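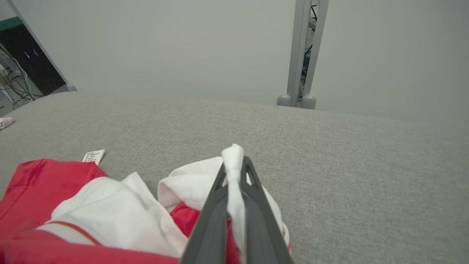 One parent in Sellside would like people to stop cutting the labels out of children's clothes before giving them away. Without a label, the parent said, there is no way to know the size short of holding a shirt up against a child, and no way to know whether it can go in a hot wash with the whites.

The request came up more than once at the Sellside clothing exchange, which opens again in June with new rules on what it will take and how items should be handed in. Clothes should arrive clean, fully dry and with the care label still attached. Tops and bottoms that belong together should be folded as a pair, or fastened with a safety pin if they are small.

The exchange serves families in Brosthorpe and the villages out toward Drekley. It started as a rack of winter coats in a hallway and now takes in all kinds of children's clothing, from baby sleepwear up to age 12. Last year 2,000 pieces went out to new homes. Nothing is sold, and people do not need to bring anything in order to take something away.

Most of the new rules have to do with sorting. At the last drop-off the exchange received 42 bags in one morning, and many of them had been packed in a hurry. Shorts were inside out, socks were stuffed in sleeves, and matching sets had been split between bags that came in hours apart. Sets that cannot be matched up are put out as single items, and those tend to stay on the shelf much longer.

Red and white clothing gets a paragraph of its own in the notice. The local elementary school uses those colors for field day and for its sports teams, so a lot of it comes through at the end of the school year. It is also the clothing most likely to be turned away. Red fabric can bleed in the wash, and white trim or a white panel that has gone pink is hard to bring back. The notice asks people to wash new red items on their own, in cold water, the first few times, and to take them out of the machine as soon as the cycle ends – a damp heap left overnight is where much of the color transfer happens.

For pieces that have already turned, the advice is to keep them out of the dryer, which can set the stain, and to wash them again before they dry. Chlorine bleach is not recommended on anything with both colors in it. An oxygen-based product may help if the label allows it, with a test on an inside seam first. 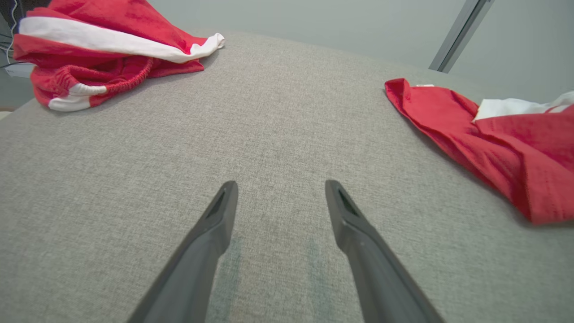
Red clothing with white details on a gray fabric surface.

Waistbands are the other common problem. Elastic that no longer springs back makes a pair of shorts close to useless for a small child, even if the fabric is fine. The exchange will accept shorts and sweatpants with worn elastic if they are marked with a strip of masking tape, and these will be put aside for the mending table. Replacing the elastic takes a few minutes with a sewing machine and a little longer by hand. Missing drawstrings do not need to be mentioned. Loose hems are fine as long as the fabric has not frayed.

Clothes with holes, heavy stains or broken zippers should not be brought in for exchange. Cotton in poor shape can be dropped in the rag bin by the side door, where it is cut up for cleaning cloths. The bin does not take fleece or velour, which shed too much lint.

Diekmann, the laundry on the Drekley road, has offered the use of 2 washing machines for items that come in musty from storage. The machines will be available on drop-off mornings only, and they are meant for clothes that have been sitting in attics or garages. Families are still asked to do their own washing at home.

There is also a change in how clothes are laid out. In the past everything went on hangers, which took up space and let the smaller sizes slip to the floor. From June, only coats and dresses will hang. Tops and bottoms will be folded in thirds with the tag at the neck or waist facing up, then stacked by size. Anyone who opens a stack to look at something is asked to fold it back the same way.

Each visit will be limited to 90 minutes. The morning period fills quickly, and the exchange suggests that anyone looking for baby clothes come after 11 a.m., when the line is shorter. Strollers can be left in the entry. Children are welcome to try things on over what they are wearing – there is no changing room.

Bags and boxes will not be returned unless they have a name on them. Shoes, swimwear and bike helmets are still not accepted. Lost property from the previous exchange, including two umbrellas and a lunch box, is being kept at the front desk until the end of June.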